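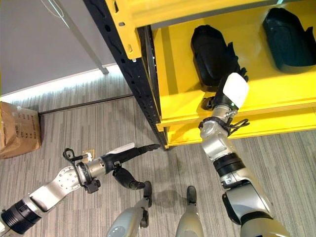

Right gripper at the first black part, left gripper low.

Ticket 246, project Dusex, shelf picking
Opened by: Dagim Tilahun
Status: open, workaround in place
Updated: 2026-01-08

Problem: the grasp scorer trained on the Kakberg set ranks contact points on dark parts far too low when they sit on a yellow shelf. The planner then times out before the arm commits. Same weights, same parts on the gray bench: no fault.

Log:

Reran the December baseline with Nigatu 7 as the planner. 177 trials on the shelf, 36 timeouts. All timeouts were on black parts. Silver parts scored as expected.

Checked hand-eye calibration first. Residual is within limits on both arms, so I ruled that out. Swapping the left and right arm roles made no difference.

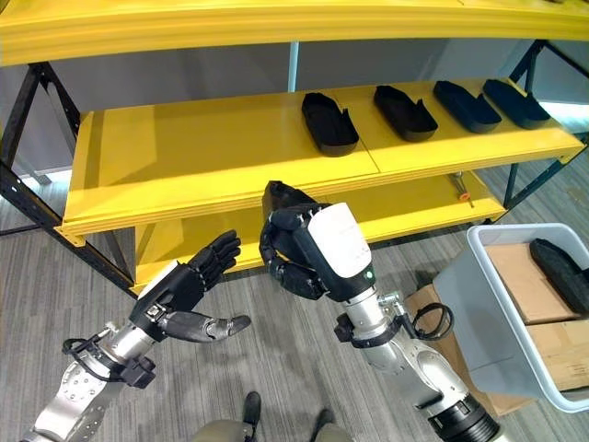 Next suspect was the depth filter. It drops points with low return, and on black curved surfaces it takes most of the rim with them. What remains gets merged with the shelf plane in the segmentation step. The scorer then sees a bump in the plane and gives it a low value.

Turned the filter off for black parts only. Scores came back up, but the plane fit got noisy and the approach height drifted between trials. Not usable as a fix.

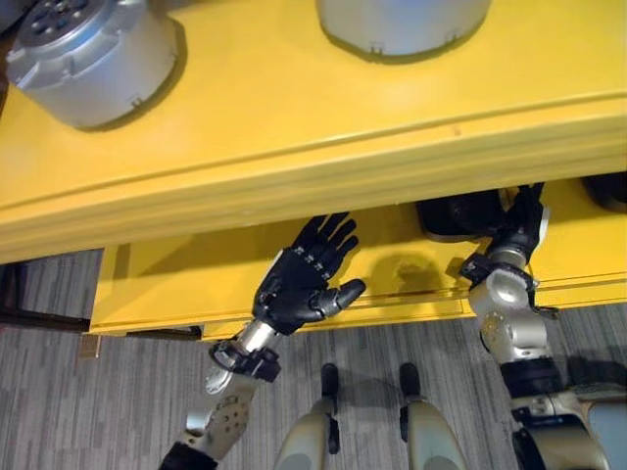
Current workaround: fit the shelf plane with the filter on, store it, then segment the parts with the filter off against the stored plane. Set plane_cache=1 in the Ovov config. Any move of the robot base clears the cache, so expect one slow cycle after each reposition.

Open items:
- Low clearance grasps between shelf levels are still untested with the cache. Do not count them in the results table.
- The paper draft reports one success rate for all parts. It should be split by part color until this is closed.
- Need the raw depth logs from the baseline run. The copy on the share is missing the left arm.

Leaving this assigned to me until the logs are in.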